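Tultetti folding work table, reviewed after a spring of hard use

I've wanted a proper work table in the spare room for years, and the Tultetti has turned out to be the best thing I've bought for the house in ages. I use it for bookbinding mostly, plus a fair bit of wrapping, ironing and, on bad weeks, piles of post.

It comes from Odus in one long flat box. You get the top, two folding legs, a cross brace and a bag of bolts (with a spare of each size, bless them). I had it up before lunch and that included making tea. The only fiddly bit is the brace, which wants to be offered up loosely and tightened last. The leaflet does say this, but on the back page, after you've already done it the other way!

The white top is lovely. I was nervous of white, what with glue and ink, but PVA lifts off once it has dried and pencil goes with a damp cloth. Red ink did leave a faint pink ghost that took a couple of days of scrubbing to shift. You can see every thread and scrap of paper on it, so I lose far fewer needles than I did on my old pine desk. It's the right height for standing too, or it is for me, and I can lean right in over a spine without my back complaining by teatime.
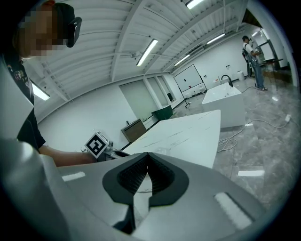 Miltent wrote in under my first notes on this table to say theirs rocked from the day it arrived, and that tightening everything twice made no odds until they slid a bit of card under one foot. I'd believe it. Mine stands on floorboards and is steady enough for cutting, though I wouldn't hammer on it. There are no adjustable feet, and at this price I think there should be.

Before this I had the Seo, which is cheaper and lighter to carry upstairs. It bowed in the middle under a nipping press, so off it went to my sister's for seedlings. The Tultetti hasn't bowed at all, even with the press left on it through the whole of April.

It folds flat behind a door, and the hinges are still smooth. The catch is stiff and will nip your thumb if you rush it. Odus sell a shelf that clips on underneath, and I've got my eye on that next.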